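Why does a lamp wear a shade?

A bulb without a cover sends its light to every side at once. If you look straight at it, your eyes hurt a little and you see spots after. A shade is like a hat for the bulb. It hides the bright part and sends the light where people need it.

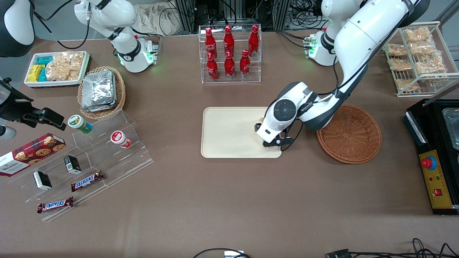
Shades can be made from glass, cloth, paper or metal. Cloth lets some light go through, so the room looks soft. Metal stops all of it, and the light goes only down — good for reading. Some shades are woven, like the round wicker basket next to the tray, and the light comes out by the small holes and makes spots on the wall.

Try it at home with 2 sheets of paper, one white and one black. Hold each one in front of a flashlight. Which one lets more light pass?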